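Filed under: About / Who we are
Share (5)

About Troson

Troson is a laundry and folding service. We wash, dry, mend and fold clothes and bed linen for households, small guest houses and a few offices. The company started in one rented unit on Pleltow Street and now has two, the second at the back of the Aguiar building. The original unit is still where most of the folding gets done.

We began with shirts. The first customers were people who worked in the offices nearby and wanted five shirts back by the end of the week. Sheets came later, when a guest house asked if we could take its bedding for the month of February while its own machines were being replaced. It never took the work back in-house, and bedding now makes up more than half of what comes through the door.

What we do

Customers leave a bag at the counter or have it picked up. Each bag gets a numbered tag that stays with it until it goes out again. Clothes are sorted by color and by care label, and anything with a loose button, an open seam or a dropped hem goes into a separate pile for mending. We do small repairs at no extra charge up to a point – buttons, short seams, hems that have come down on one side. Zippers and linings are quoted first.

Folding is done by hand. We tried a folding board for a while and still use one for T-shirts, but most things go better on a flat padded surface with room to spread the whole piece out. A crumpled shirt or sheet is opened up fully before anyone makes a fold in it. Find the hem, find the seams, smooth from the middle toward the edges, then start.

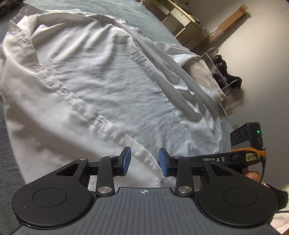 New staff spend their first two weeks on white cotton. It shows every crease and every mark, and it's easy to see when a seam has been pulled out of line. After that they move on to colored shirts, then fitted sheets, then knitwear. Fitted sheets take the longest to learn. We allow 90 seconds for a double once a person is used to them, and we don't put a time on anyone before that.

How we fold

Shirts are folded to a width that fits a standard shelf compartment, with the collar up and the sleeves behind. Customers who want hangers can ask for hangers. Flat sheets are folded in half lengthwise twice and then in thirds, with the hem stitching on the inside. Pillowcases go inside the matching sheet set unless the order says otherwise. Towels are folded in thirds the long way. We changed this from halves three years ago after several customers said the towels wouldn't fit their racks.

If you have your own way of folding, write it on the order form. We keep it on your account and it will be the same next time.

Where things stand now

We have 957 household accounts and process some 300 orders in a normal week. December is heavier and August is lighter. Bookings and pickup times are handled through Fusura, the scheduling system we switched to when the paper diary got too full to read. You can still phone.

Prices are by the bag for everyday laundry and by the piece for shirts and bedding. There is no membership and no minimum order. Regular turnaround is two working days. Same-day service is offered on bags that arrive before 9 a.m., if there's space.

Damage and lost items

We do lose a sock now and then. Unclaimed items are held for six months and then donated. If something has been damaged in our care, tell us within a week of getting it back and bring the piece in so we can look at it. Most of the time we can repair it, and if we can't we'll agree on a replacement value with you.

Visiting

The Pleltow Street counter is open from 7 a.m. to 6 p.m. The Aguiar building is for pickups and deliveries only – please use the side entrance and ring twice.

0 comments

Related pages
Price list and bag sizes
How to fill in the order form
Mending: what's included
Guest house and office accounts
Working at Troson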